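Tips for the Club Kitchen: Practicing Pickups on Screen First

If your student robot club is building a tidy-up helper for our March meet, do yourselves a favor and spend a few evenings in the simulator before anybody touches the real hand. Small jars are the best practice, I think, because a round cap is slippery business for robot fingers (and for mine, most mornings!). Bring the open hand in beside the jar, leave the thumb well out, and stop there a moment before you close. Save every run, even the silly ones. Team Imau has saved 1,291 of them, bless their hearts.
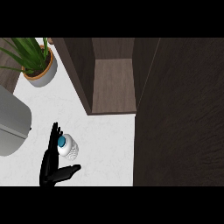 Napaporn Sriwong wrote in to say that her team had far better luck once they slowed the last bit of the reach to 30 percent speed, and that they wished they'd tried it before rewriting all their grasping code.

Slow is good at home too, when you move on to real jars. Wipe the outside first, put a folded dish towel underneath, and start with empty plastic ones. Team Dedano went through more than 33 tries before lunch and the towel saved them a lot of chasing under the stove. Spare towels are in the drawer by the sink.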